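Progress report: dexterous handling work package, Minalura project
Prepared for Idun Berge
20 January 2023

Most of this period's effort went into the open day at Dalen, so I will start there and keep the rest short. I went as your reviewer, with no stake in how it came out.

The Bitstead team under Rónán Sheehan gave the same demonstration 9 times, in simulation. The invitation had said "live handling," and several guests from Zeltia plainly expected hardware. They got a five-minute talk, then a rendered hand on a screen going through its finger motions over a plain brown surface. 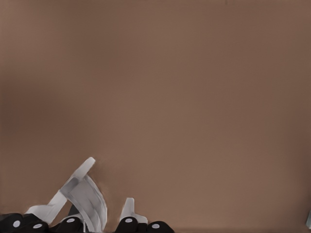

The team says the policy has trained on 3479 episodes and will reach 3000 more by spring. I asked how many of those end in a grasp that would survive real friction and a real cable. Rónán said they do not log that yet. I think they should have started in October, when the milestone was agreed, and I told him so.

Finger motion was smooth in the runs I watched. Smooth motion is also the easy part in a simulator, where the joints have no play and nobody has overtightened a screw. Two guests asked about contact forces and were told the model was "reasonable." I would like that in writing, with the settings used.

Spending on the day came to 400 dollars for the room and coffee – no complaints there.

For the next period I am asking for three items before any further payment is released:

Grasp success, logged per object, with failures kept in.
A short note on contact and friction settings.
One session on the physical hand, with us in the room.

Rónán has agreed to the first two. On the third he wants to wait for a replacement part and would not give a date. I will call him again next week and send you whatever he commits to.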